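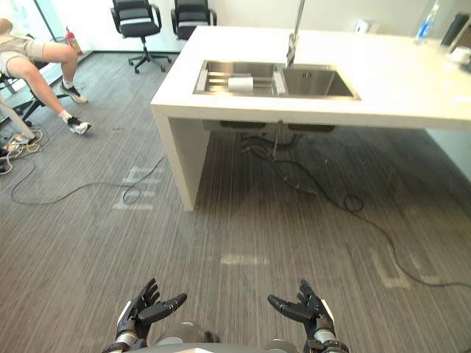
Head view in Tosh: kitchen island with a double sink and a dish rack, both hands palm up.

Tosh 2.4
Scene and grasp planning software for two-handed robots

Tosh takes what the head camera sees and turns it into something your planner can use: surfaces, edges, holes, things that can be picked up and things that had better be left alone. It runs beside your existing controller, and it's the part of our stack we have the most fun working on!

Sinks are a favorite test of ours. A basin is a hole in a flat surface, it's shiny, and a rack laid across it is mostly gaps. Older versions of Tosh loved to fill the basin in and call it countertop (we have a whole folder of plans that would have parked a cup in midair). Version 2.4 keeps the rim, the bottom and the rack bars as separate layers, so a roll of paper towel lying on the rack gets a support surface of its own and a sensible approach angle to go with it.

What's new in 2.4

Thin objects on the floor. Cables and hoses now go into the map as soft no-step zones. You set the margin for each robot base, and the planner bends the path early instead of stopping dead in front of a cord.

Clear plastic. Water bottles used to flicker in and out of the map. Tosh now holds a weak detection over several views before it decides, and you can watch the score climb in the viewer, which is oddly satisfying.

People. Anyone in view gets a keep-out volume, legs and feet included, even when only part of the body is visible. It can be made larger but it can't be switched off.

Both hands at once. The reach planner treats two arms as one problem. Ross Gillies rewrote this piece from scratch in April and it's a joy to use: ask for a left-hand hold and a right-hand lift and you get one timed motion back.

Good to know

Tosh works with multi-fingered hands and with simple two-jaw grippers. Hand models are plain text files, and 37 come with the install. If yours isn't there, the Murkell editor will build one from joint limits and a mesh, usually in an afternoon.

Dark spaces under counters are still hard. Pipes and fittings tend to merge into one lump, so we mark the whole area as blocked until you tell Tosh otherwise. Better results there are next on our list.

Specifications

Planning time, single arm: 218 ms median
Planning time, both arms: 299 ms median
Built-in household object classes: 290
Interfaces: C++ and Python
Viewer: included, runs in a browser
Map export: Cokavport scene format

Made by Jirnero. Release date: 14 August 2018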